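ボクシング用品の家庭での手入れ
文:Sze-wing Poon

9月に書いたものに、グローブの内部乾燥とバンテージの洗濯の項を足した。対象は自宅で練習後の用具を管理する人で、ジムの共用品は扱わない。作業の大半は、平らな台と換気のできる部屋があれば足りる。

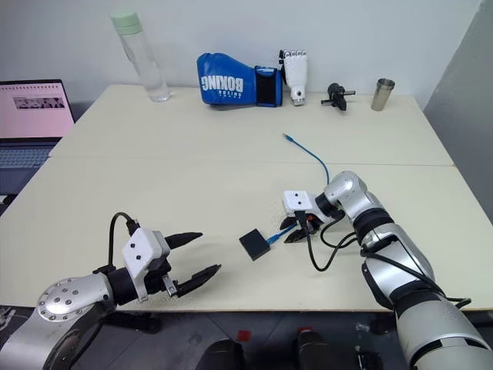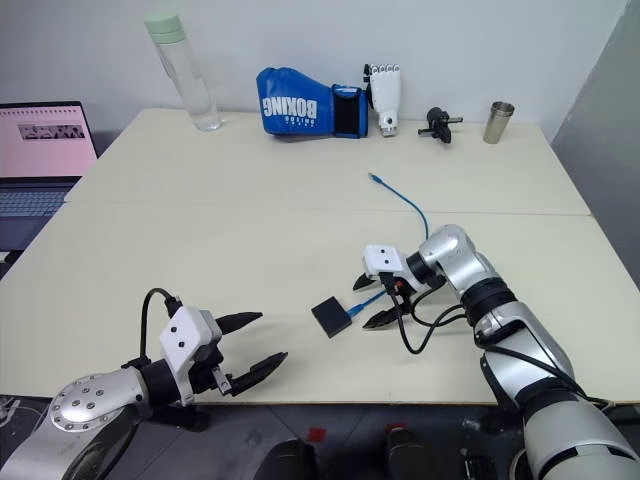

## グローブ

臭いの原因は、内張りに残った汗と皮脂を栄養にして増える菌である。芳香剤や消臭スプレーは臭いを覆うが、水分は減らさない。スプレーの溶剤が内張りを湿らせ、乾燥が遅れることもある。

帰宅後の手順は次のとおり。

1. バッグから出し、面ファスナーまたは紐を限界まで開く。
2. 外側を固く絞った布で拭き、続けて乾いた布で拭く。
3. 内側に丸めた新聞紙を入れる。指先側に隙間を残さない。
4. 30分後に新聞紙を抜き、開口部を送風側に向けて置く。
5. 手首部分を開いたまま一晩置く。

送風は扇風機の弱で足りる。ドライヤーの温風、直射日光、暖房器具の前は避ける。革は急に乾かすと硬化し、縫い目から割れる。合成皮革では表面層が浮く。中のウレタンフォームも熱で劣化し、拳を当てる部分から厚みが失われる。

洗濯機は使用不可。フォームが水を含むと中心部まで乾かず、外側が乾いた時点で内部はまだ湿っている。手洗いでも同じことが起こる。

乾燥剤はシリカゲルの繰り返し使用できるものが扱いやすい。筆者はCirarixの筒型を使っている。二個組で1,497円だった。吸湿すると粒の色が変わるので、変色したら説明書の方法で再生する。新聞紙と同時に入れる必要はない。新聞紙で大きな水分を取り、乾燥剤は保管中に使う。

重曹を直接振り込む方法は勧めない。粉が縫い目に残り、汗で溶けて手の甲に付く。使うなら古い靴下に入れ、口を縛る。

## 革の保湿

天然革のグローブは、月に一度、乳化性の革用クリームを米粒二つ分だけ布に取って薄く伸ばす。塗る前に必ず汚れを落とす。汗の塩分が残った面に塗ると、白い粉が後から浮いてくる。

Renaudの旧型のように表面が無塗装に近い革は、クリームを吸って色が濃くなる。手首の裏など目立たない場所で試し、一日置いて判断する。オイルは浸透が深く、糸の接着剤を緩めることがあるため、本体には使わない。

合成皮革に保湿は不要。中性洗剤を水で薄めた液で拭き、水拭き、乾拭きで終える。

## バンテージ

毎回洗う。使用後に丸めたまま翌日まで置くと、中心に臭いが残る。

- 面ファスナーを閉じてから洗濯ネットに入れる。開いたままだと自分の布地を引っかけて毛羽立つ。
- 一枚ずつ別のネットに入れる。二枚を一緒に入れると絡む。
- 水温は40度以下。伸縮糸入りは高温で縮み、巻いたときの張力が左右で変わる。
- 柔軟剤は使わない。繊維の表面が滑り、巻きが緩む。
- 酸素系漂白剤は可。塩素系は伸縮糸を傷める。

臭いが取れない場合は、酸素系漂白剤を溶かした40度の湯に1時間浸け、その後に通常どおり洗う。重い汚れでもこれ以上長くはしない。

干すときは二つ折りにして物干し竿に掛ける。端をピンチで留めて長く垂らすと、水の重みで伸縮糸が伸びる。乾いたら、親指のループが中心に来るよう、台の上で平らに押さえながら巻き取る。逆向きに巻いておくと、次に使うとき全部ほどくことになる。

本数は練習回数で決める。週3回なら3組あれば、洗濯を一日飛ばしても足りる。

## マウスピース

使用直後に流水ですすぎ、柔らかい歯ブラシでこする。歯磨き粉は研磨剤で細かい傷が付くため使わない。熱湯消毒も不可。成形した形が戻り、噛み合わせが変わる。

ケースは通気穴のあるものを選ぶ。ケース自体も週に一度、台所用洗剤で洗って乾かす。水曜日など曜日を決めておくと抜けにくい。

## 縄跳び

ビニール製のロープは、折り目が付いた状態で保管すると癖が残る。40度程度の湯に数分浸け、まっすぐ伸ばして吊るす。ワイヤー製は被覆が摩耗して芯が見えたら交換。補修テープを巻くと重心が偏り、回転が乱れる。

ハンドルのベアリングから音が出るときは、綿棒でほこりを取り、ミシン油を一滴差す。筆者の手元のSostetti製はキャップがねじ式で、外せば軸に直接届いた。差しすぎた油は回転時に飛び、床と壁に点の跡を残す。余分は紙で吸い取る。

## 吊り下げ式サンドバッグの金具

点検箇所は、天井側のアイボルト、カラビナ、回転金具、チェーンの順。摩耗は接触点に集中する。チェーンを一つずらして内側を見て、線径が目に見えて細くなっていれば交換する。ノギスがあれば新品時の寸法を控えておく。

家庭で週に数回叩く程度なら、点検はおよそ6週間おきでよい。アイボルトの緩みは、ナットとプレートにまたがる線を油性ペンで引いておくと目視で分かる。線がずれていたら、増し締めの前に下地の木材に割れがないか確認する。割れがあれば位置を変える。

中身の布が下に沈んだバッグは、底だけが硬くなり手首を痛めやすい。上部のファスナーを開け、布を取り出して層にし直す。砂袋が入っている場合は中心に戻し、外周に布を詰める。詰める量は元の重量を超えないこと。金具の耐荷重はその重量で選ばれている。

## 保管

完全に乾いたものだけを棚に戻す。密閉容器は使わず、グローブは開口部を上にして離して置く。押し入れに入れる場合は床から浮かせ、戸を少し開けておく。遠征用のバッグは裏返して底の縫い目を乾かし、濡れた用具を入れる袋は別に用意する。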